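The robot that would not let go

Robots are very good at doing what they are told. This sounds like a fine quality, and most of the time it is. The trouble starts when what they have been told is wrong, because a robot will carry on being obedient long after a person would have stopped to scratch their head.

Our story concerns a pair of robot arms at a workshop called Turley. They work side by side at a table, and their whole job is to pick things up and put them down again. If you did this all day, your parents would be worried about you. When a robot does it, people stand round and clap.

One morning in December, the left arm picked up a block, carried it to the correct spot, lowered it neatly to the table and then kept hold of it. It went on keeping hold of it. The right arm, whose turn it was next, waited. Robots are superb at waiting.

What does a robot hand know?

Your own hand is full of nerves. If you squeeze a satsuma too hard, your fingers tell your brain about it straight away, and so does the juice. A simple robot gripper has no nerves at all. It has a motor that pushes the fingers together, and a small part that measures how far apart they are. From that one number it has to work out everything it will ever know about the thing it is holding.

At Turley, the gap was measured on a scale that ran from 0 (shut tight) up to 608 (as wide as the fingers will go). When the arm was holding an ordinary block, the scale said 74. So Harish Pathak, who wrote the instructions, told the robot something like this: if the number is 74, you have got the block. When you reach the right spot, open until the number is bigger than 74. Then you have let go.

It was a sensible rule. It worked all through the autumn.

So what went wrong?

Things that are picked up and put down all day get tatty. Corners get bashed. Somebody mends them, and then somebody mends the mend. Each mend makes the thing a tiny bit fatter. You may own a cricket bat like this.

The block had been mended 3 times, and it had grown. Now when the robot took hold of it, its fingers stopped a little further apart, and the scale said a number bigger than 74. You can probably see the problem already, which puts you well ahead of the robot. It arrived at the right spot, checked its number, found that it was bigger than 74 and decided it had let go. Job done! It was still gripping the block like a toddler with a biscuit.

Next it tried to move away. It had been told never to drag anything across the table, so when it felt the extra weight it stopped. A moment later it checked its number again. Bigger than 74. Definitely let go. It tried to leave. It stopped.

It did this until lunch.

Could somebody just pull the block out?

Ecaterina Oprea, who was in charge that day, had one very firm rule, and it was that no fingers go near a gripper while the power is on. A stuck robot looks as harmless as a stuck drawer, but its motors may still be pushing, and it has no idea that you are there. It might also come unstuck at exactly the moment you lean in to help.

So she pressed the big stop button first. Sorin Husar, who had been reaching for the block, was sent to make the tea.

How was it mended?

Harish wanted a new block. Ecaterina wanted a new rule, as the new block would only get tatty as well. They had both, after an argument that lasted longer than the repair.

Under the new rule, the robot writes down its number when it takes hold of something. To let go, it has to open its fingers a good deal wider than that, whatever the number was. A fat block, a thin block or somebody's sandwich will all be treated the same way.

The old block was not thrown away. They use it for testing, on the grounds that if the arms can cope with that one they can cope with anything. The right arm still waits its turn with its fingers shut, and it has never once complained.

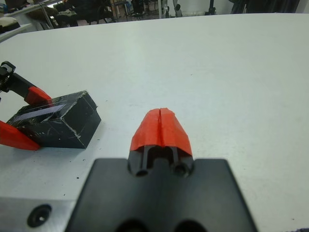
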